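Villivero Woven Table Mat, beige

Home / Table and kitchen / Mats and runners

Sold by Sumemia
Color: beige
Sold as: single mat, or set of 2
Delivery: 3 to 5 working days

The Villivero mat is our most simple mat, and also the one that customers buy again. It has a fine, dense weave in light and darker threads, so from far it looks like one calm color and from near you see the small pattern. We use it at home for breakfast, for children's play on the table, and under a tray of small things that otherwise make noise on the surface.

The mat is made for us by the weaving workshop Pukside, who also makes our runners. Aksel Lykkegaard chose the yarns together with them in May, after we had received many letters asking for a beige which is not too yellow. The old beige is now finished and will not come back. If you have the old one and wish to combine, please order one piece first and look at it in your own light. 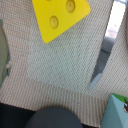

Play food and other light toys are a common use of this mat, and many parents write to us about it. The weave is flat enough for a toy shop, a pretend picnic or a first puzzle. A bright piece is easy to find again on the beige, like the yellow foam cheese with its round dimples, and a small child does not need to search for it. With two mats you can lay them side by side and give each child an own place. Please note that the toys are not included in the price.

Care

Shake the mat outside or wipe it with a damp cloth. For a stain, use a little mild soap and cold water, and let it dry flat. Do not put it in the dishwasher or the dryer. Do not iron. Store it flat or loosely rolled with the upper side out – a sharp fold can leave a line that stays for a long time.

Good to know

The color can be a little different from one delivery to the next. Also on the same mat, it can look warmer or more gray, depending on the light in your room.

The mat is not a heat protection. For hot pots we recommend the Hong trivet, which you find under Kitchen.

Returns

You can return an unused mat within 5 weeks. Write to Auður Þorgeirsson in our customer service and she will send you a label. Questions before you buy are also welcome – she answers between 7 in the morning and 3 in the afternoon.

Goes well with

Villivero runner, beige
Hong trivet, small
Pukside napkin, set of 2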